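I used to be a scruncher. Tea towels, napkins, the cloth for the windows, all of it went into the drawer in a ball, and then my neighbour Rizal Majimbun watched me hunt for a clean one and laughed until he had to sit down!

So now I fold. I do it at about 5 in the afternoon with the radio on, and I've grown oddly fond of it (my sister in Mustbridge thinks I'm ill). 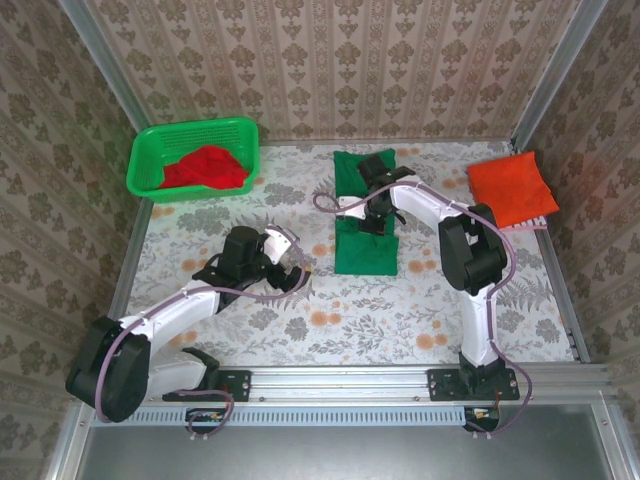
Colour helps more than I expected. Red for spills, green for drying up, orange for whatever's left, and everything waits its turn in a plastic basket. Smooth it flat, halve it, halve it again, done. I still can't get the corners to meet on the big ones, and Rizal says to stop fussing and shut the drawer. Two weeks in, it does at least shut.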